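Tulen is looking for a Family Liaison Officer to join its office in Dalwood. The post is part-time (three days a week) and runs for two years in the first instance, with a possible extension depending on funding.

## Background

Tulen supports families whose relatives went missing during armed conflict or while fleeing it. We help them register a case, understand what the law entitles them to, and deal with the offices that hold records. We do not carry out exhumations or identifications ourselves. Our caseload at present is 71 open families, most of them living within reach of Dalwood and a smaller number abroad.

The liaison team is led by Wulan Krishnan. The new officer will take over part of her caseload and will also handle the families who came to us through the Hutapea project, which closed in May.

## What the job involves

- Meeting families at our office or in their homes, and taking first statements
- Keeping case files up to date and telling families when something changes — and also when nothing has
- Helping relatives to apply for certificates of absence, pensions and other entitlements
- Going with relatives to appointments at the registry, the prosecutor's office or the mortuary, if they ask us to
- Writing a short monthly note on the caseload for the director, Sugeng Sitompul
- Helping to prepare the yearly meeting of family associations

Home visits make up nearly half of the working time. Some families live a long way from a bus route, so you will need a driving licence. We have one shared car, booked through the office.

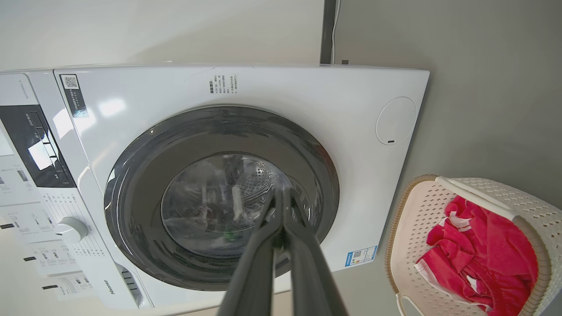 Visits are often long. A first statement can take a whole afternoon, and many relatives prefer to give it over several meetings. Officers set their own diary within reason, and evening visits are made up with time off in the same month.

## What we are looking for

You should have:

- Experience of working directly with bereaved people, refugees or survivors of violence, paid or unpaid
- Clear written English, and the ability to put legal or technical information into plain words
- Careful habits with confidential papers
- A full driving licence

A second language spoken by the families we work with would be useful. A degree is not required. We welcome applications from people who have a missing relative themselves, and will talk with them about which cases they would prefer not to handle.

## Support and training

The first 7 working days are spent shadowing Wulan Krishnan and reading into the files. All liaison staff have monthly supervision with an outside counsellor, paid for by Tulen. You will be trained in our case system, Skukus, and no earlier knowledge of it is needed.

## How to apply

Send a CV and a letter of no more than two pages to the Dalwood office, marked "Liaison post". Please tell us in the letter about a time you had to give someone difficult or incomplete news. Give the names of two referees — we will not contact them before interview.

Interviews will be held in person and last an hour. Travel costs are repaid on the day. Questions about the post can be put to Wulan Krishnan by telephone on weekday mornings, between 9.30 and 12.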